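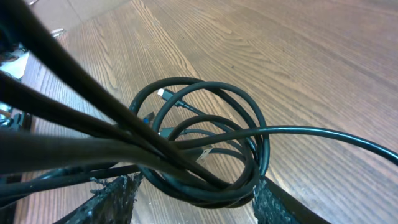 Section 6: When the gripper grabs a cable and won't let go
Print this page | E-mail this page
Shared 14 times

I wrote this section after the arm on our Drunent bench went for a coil of cable, closed on it nicely, lifted, and then just sat there with a fault light and a strand pulled tight behind it. I was standing right next to it feeling pretty pleased with myself up to that point. So if you skipped ahead because yours is doing the same thing right now, leave the arm alone, put your hand on the stop button, and start at step 1.

What we call a snag fault is any stop where the fingers are holding something that is still attached to something else. Cable is the worst for it. A coil looks like one object to the arm, but there are ends running off it in every direction, and the lift only works if all of them have slack. The controller reports it as fault 138. You may also see a plain "load limit" message with no number, which on the Catterall controller means the same thing but caught a little later in the lift.

6.1 Making it safe

1. Press the stop button on the bench. Use the real one, please. The pause on the screen holds the motors on, and a held arm with a tight cable in it is a spring.

2. Wait for the brake click. If you don't hear it, look at the brake lamp on the base.

3. Turn the controller key to HAND and take the key out. Keep it in your pocket until you get to 6.3.

4. Follow every cable that leaves the coil with your eyes, all the way to wherever it ends. Don't touch yet. You're looking for the one that's tight, and for any that are plugged into something live.

5. Unplug or switch off anything live at the far end, away from the fingers.

CAUTION: Don't open the fingers with a cable under tension. It will come out fast, and if there's a metal connector on the end it comes out at face height. Euan Moffat got one across the safety glasses in February and he's still telling people about it (fair enough!). Glasses on for all of 6.1 and 6.2, even if you're only watching.

6.2 Getting the cable out

1. Give the tight cable some slack from the far end. Unhook it, unclamp it, slide whatever it's fixed to toward the arm, whatever works. If you can't get any slack at all, go to the note at the end of this part.

2. Slide the foam block under the coil so it has something to sit on when it's released.

3. Turn the manual release on the side of the gripper counterclockwise with the hex key. Go a quarter turn at a time. The fingers move more than you'd expect on the first quarter and hardly at all on the second, so don't get impatient and crank it.

4. Lift the coil away by the windings. Never pull on a connector. A plug can catch behind a finger and you'll wreck the plug, the finger covering, or both. I have done both.

5. Look at the inside faces of the fingers. A rough, crinkled covering is okay. A loose flap that you can get a fingernail under is a problem, because a thin cable will slide in behind it and you'll be back here in ten minutes. Trim small bits with scissors. Replace the covering if you can see the metal of the finger anywhere.

6. Put a new covering on if you need to. The Fendo ones go on with the seam facing out. The packet shows it the other way around in one drawing, so ignore that drawing.

NOTE: No slack at all? Cut the cable. Isolate it first, then use the insulated cutters from the red drawer and cut on the side away from you, with your free hand holding the short end down. I know it hurts to cut a good cable. Anitha Nambiar signs off on replacements and has never once said no to me.

6.3 Clearing the fault and checking the arm

1. Put the key back in and stay in HAND.

2. Clear fault 138 on the screen. If it comes back right away, the wrist sensor still thinks it's carrying something. Zero it with the fingers open and empty.

3. Jog each joint slowly, a little in each direction. Listen as well as look. A grinding wrist after a snag means stop and call Eifion Harries.

4. Close the fingers on the foam block and open them again, twice.

5. Check the wrist camera view. A hard pull can knock the mount, and if the fingertips aren't where they normally sit in the picture you'll need to redo the camera alignment in section 4.

6. Write it in the log. Date, fault number, what was in the fingers, and which cable was tight. Our first good entry is the one from 4th February and you can copy the layout from that.

6.4 Settings that help

Two things made a real difference on our bench. First, the lift limit. It ships at 1600 on the Brorker software, which is fine for blocks and cups and way too high for cable. Go down in small steps until the arm stops on a light tug by hand. Mine is a lot lower now and I get the odd false stop - I'll take that over the other thing.

Second, turn on the test lift. The arm raises a tiny bit, holds, checks the load, and only then does the full move. It's slower and a bit dull to watch. It also catches most of the snags before there's any real pull in the cable.

CAUTION: The test lift doesn't check sideways pull. A long cable lying flat across the table can have plenty of slack going up and none going across. Keep the first sideways move slow too.

Changing the lift limit resets the speed override to full. Check it every time before you run.

Comments (4)

Firdevs Duman
The quarter turn thing in 6.2 saved me yesterday, thank you. Could you add which hex key? Ours has a whole ring of them and two of them nearly fit.

Maureen Dawber
Firdevs, it's the one with the blue tape on our bench, but I'd go by the marking next to the release. Nearly fit is how ours got rounded off.

Euan Moffat
For the record it was a very big connector.

Eifion Harries
Please call me BEFORE jogging it if the wrist got pulled sideways. Step 3 should say that.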